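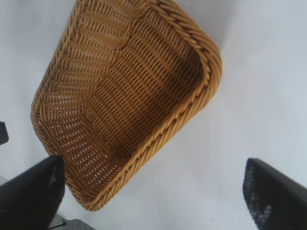

The basket from above, with the twisted rim and the woven floor.

Siltetti Basket and Fruit Set

README

What this is

A small collection of pictures and notes about a wicker basket on a white surface, in some cases with fruit beside it. It belongs to the Siltetti household objects series and is kept in the Collex archive at Prosham. The set was put together by Magnus Laing, who also wrote most of these notes.

The series covers ordinary things used for holding food: bowls, trays, racks and baskets. Wicker has its own set. The weave changes a lot in appearance with the angle, and people who draw, model or sort objects kept asking for more of it.

What is in the set

There are 89 pictures, of which 32 have the basket alone. They are all in one folder, pictures, and the notes are in notes.txt, one line per picture. Each line has four parts, in this order:

file number
what can be seen
how much of the basket is in view (whole, most, corner)
remarks

The remarks part is often blank. Please leave it in when you split the lines, or the columns will go out of step.

The basket

Golden brown wicker, roughly rectangular, with rounded corners. The rim is thick and looks like rope. The floor and the walls are woven more finely, and in places the white surface shows through the gaps. How many gaps you see depends on the angle, so the notes use "open" and "close" for the weave as it looks in that picture only. The same wall can be open in one line and close in the next.

Colour also shifts. We wrote down "tan", "honey" or "brown" by eye and did not check against a chart. 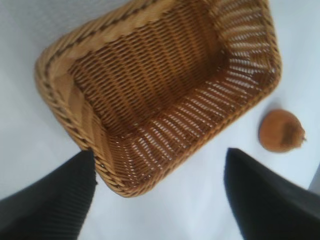 The fruit

Fruit is noted by general kind – "citrus", for instance – and by colour. We did not try to name varieties. If a fruit lies on the surface next to the basket, the line says "beside". If it lies in the basket, the line says "in". A fruit touching the rim from outside still counts as "beside".

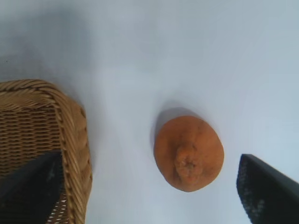
Page last changed: September, version 2

Known problems

Where only a corner of the basket is in view, the word "corner" does not say which one. The four corners look much alike and we gave up trying to tell them apart.

Shadows on the white surface have a slightly blue cast in places. Nothing has been corrected. If you need an even background you will have to do that yourself, and we would like to hear how you got on.

Version 1 used "wicker" and "cane" for the same thing. It is "wicker" throughout now.

Related sets

The Mtshali set has over 50 pictures of bowls and uses the same four-part lines, so the two can be read together. Its file numbers start again from one – keep the folders apart.

Use

Free for teaching, study and drawing practice. Please name the Siltetti set if you publish anything made with it. Corrections to the notes go to Magnus Laing at Collex, with the file number first.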